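Kit mémoire Gitolik Trurno pour PC de bureau

Redonner du souffle à une vieille tour, c'est un vrai plaisir, et la Trurno le fait très bien ! Gitolik l'a pensée pour les machines qu'on garde longtemps : le PC familial, le poste de compta, l'ordinateur du bureau qui rame dès qu'on ouvre un deuxième tableur. On a adoré sa simplicité - pas de logiciel à installer, pas de réglage obligatoire dans le BIOS, et un petit livret en français qui se lit en cinq minutes.

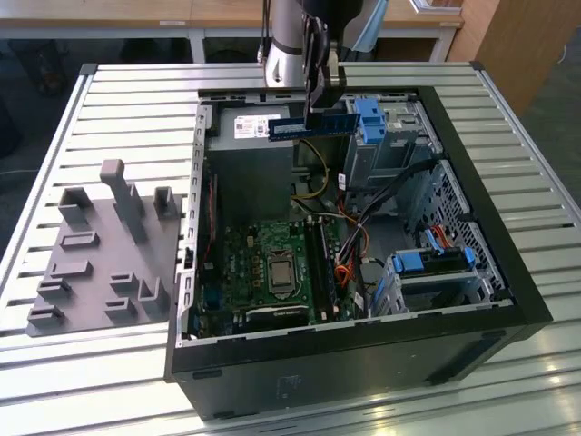
Barrette mémoire au-dessus d'un boîtier ouvert, côté alimentation.

La gamme compte deux versions. La Trurno Minami, sans dissipateur, se glisse sous les gros ventirads et convient aux boîtiers encombrés. La Trurno Buna ajoute un dissipateur mince et vise ceux qui font tourner leur machine toute la journée (montage vidéo, photo, jeux un peu gourmands). Les deux sont vendues à l'unité ou par paire, et on conseille la paire si la carte mère gère le double canal.
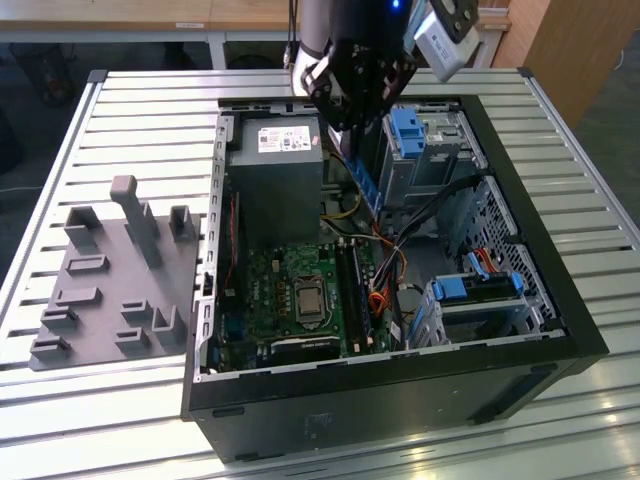 Peut-on mélanger une Trurno avec une barrette déjà en place ?
Souvent, à condition que le type de mémoire soit le même, et l'ensemble se calera alors sur la plus lente des deux.

Avant de commander, jetez un œil au manuel de la carte mère : type de mémoire, capacité maximale, ordre des emplacements. Et pour la pose, PC éteint et débranché, bien sûr !

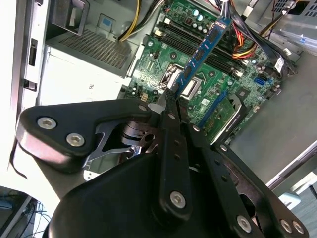

Le module près des emplacements mémoire de la carte mère.

Prix : 51 € la paire Minami
Expédition sous 5 jours
Retour gratuit pendant 17 jours
Version Buna : réassort prévu en décembre

Fiche mise à jour le 2024-11-09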